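Uma mesa cinzenta, um cesto branco e a minha nova mania de arrumar

Publicado a 21 de maio de 2026

Já vos tinha avisado em março que isto ia acontecer. Quando comecei a esvaziar o quarto dos fundos para fazer dele um sítio de trabalho (colagens, costura, reparações, tudo aquilo que até agora vivia em cima da mesa de jantar), prometi que não ia transformar o blogue num diário de arrumações. Pois bem, cá estamos, e estou felicíssima!

A culpa é da mesa. Passei meses a olhar para tampos: brancos, pretos, de madeira, um verde-garrafa lindíssimo que vi na Namar e que me tirou o sono. Acabei por me decidir pelo cinzento mate e foi a melhor decisão deste ano. O mate não me atira a luz da janela para os olhos, e o cinzento deixa ver tudo: o alfinete, o fio, a lasquinha de madeira. Num tampo de padrão eu perdia agulhas que só reapareciam no pé de alguém. E gosto tanto da madeira clara a correr pelas bordas! Dá um calor ao conjunto que o cinzento sozinho não teria, e é agradável apoiar ali os pulsos.

A Solange Huet, que me aturou durante a fase das amostras, defendia que eu devia ter uma mesa mais pequena. Ela trabalha numa secretária minúscula e faz lá encadernações maravilhosas, por isso a opinião dela conta. Mas eu espalho-me, sempre me espalhei. Preciso de abrir o tecido inteiro, de ter a régua comprida atravessada e ainda de um canto para o café (bem longe do tecido, aprendi à minha custa com uma cortina de linho).

Depois veio a parte difícil, que foi manter a mesa vazia. Durante as primeiras semanas tive de tudo: frascos, tabuleiros, uma fruteira herdada, caixas de sapatos forradas por mim com um papel que descolou nos cantos. Cada coisa tinha a sua função e o resultado era uma feira. Até que me fartei, tirei tudo para o chão do corredor e fiz a mim própria uma regra: em cima da mesa, quando não estou a trabalhar, fica um cesto. Um!

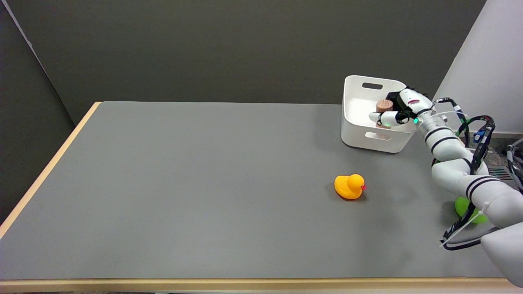 Escolhi o plástico branco depois de muito hesitar. Eu sou de vime, toda a gente que me conhece sabe que sou de vime, mas o vime larga pedacinhos e prende as linhas, e quem já tentou limpar pó de lixa de um cesto entrançado sabe do que falo. O de plástico passa por água e fica como novo. As pegas recortadas são um pormenor de que não fazia caso e que agora procuro em tudo: agarro no cesto com uma mão, levo-o para a cozinha ou para a varanda e trago-o de volta sem tombar nada. Os cantos arredondados também ajudam muito na limpeza, porque não há aquele biquinho onde o cotão se instala para sempre.

O cesto mora ao fundo, à direita. Experimentei-o ao centro e estava sempre a empurrá-lo com o cotovelo. Experimentei-o à frente e tapava-me metade do espaço útil. Lá atrás chego-lhe esticando o braço, e a zona onde corto e colo fica toda livre.

E o que vai lá dentro? Pouca coisa, e é aqui que tenho sido mais disciplinada. As peças de madeira que estou a usar naquela semana, um cilindro, um bloco, o que for, ficam de pé quando dá. De pé veem-se logo e tiram-se sem remexer. Confesso que tenho um fraco por cilindros de madeira, adoro ver os veios no topo, e uso-os para tudo: para enrolar fita, para alisar papel colado, para segurar um molde. Os meus vieram quase todos de uma caixa de sobras que comprei na Evangelista, por 8 euros, e ainda não descobri para que servia a maior parte deles. Se alguém souber, a caixa de comentários é vossa!

As paredes escuras à volta da mesa foram outra discussão. A minha irmã disse que ia parecer uma gruta. Eu queria um fundo cor de carvão justamente para as coisas claras sobressaírem, e como ali ao lado a parede é clara, o canto respira. À tarde, com a luz de lado, é o meu sítio preferido da casa. Ainda me falta um candeeiro decente. Ando a namorar um da Zemeck, de braço comprido, mas quero vê-lo ao vivo antes de me meter nisso.

Quanto à rotina, faço assim: ao fim do dia, 2 minutos de pano húmido no tampo, sempre no mesmo sentido, e depois um pano seco nas bordas de madeira. Nada de detergentes fortes. Usei uma vez um spray da Pulgate que tinha debaixo do lava-loiça e deixou-me uma película esquisita que levou dias a sair, talvez por eu ter exagerado na quantidade. O cesto é esvaziado uma vez por semana, e o que não usei volta para o armário. Custa um bocadinho, há sempre uma peça que eu juro que vou precisar amanhã, mas vai.

No próximo texto mostro-vos o armário, que está numa desgraça e merece um artigo só para ele. Entretanto contem-me: o que é que deixam em cima da vossa mesa de trabalho quando fecham a porta?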